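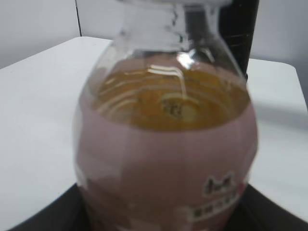

Tea tasters wanted — Plerkik tasting room, Zotley

We need people who drink bottled tea. Any kind, sweet or plain, fridge or cupboard. No experience, no special palate. If you can tell us a drink tastes like wet cardboard you're qualified.

What you do: sit at a table, try small cups poured from big bottles, fill in a short sheet after each one. Color, smell, sweetness, aftertaste, would you buy it. Then a few questions on the bottle itself — is it easy to grip, does it pour ok, can you read the label without your glasses.

Sessions run 90 minutes, 2 sessions per person, different days. You need to make both. Pay is $80 total, paid at the end of the second one. Cash or transfer, tell us which.

20 places only. We ran one in January and it filled quick so dont wait.

You should be
18 or over
ok with caffeine and sugar (not all of the teas are unsweetened)
not pregnant, no allergy to honey, lemon or peach
not working for a drinks company or a store that sells to one

Please no coffee, gum, smoking or strong perfume in the hour before. Water is fine. Come fed, there's crackers but thats it.

Where: Venckus building, second floor, door on the left past the elevator. Street parking is bad in the mornings, afternoon slots are easier. Bring ID.

To sign up: write to the Jitetance panel desk, subject line TEA, with your age, a phone number and wich you can do, mornings or afternoons. Sign up closes Sunday, March 8, 2026. We only reply to people who get a place — if you did the January one you can apply again, say so in the email.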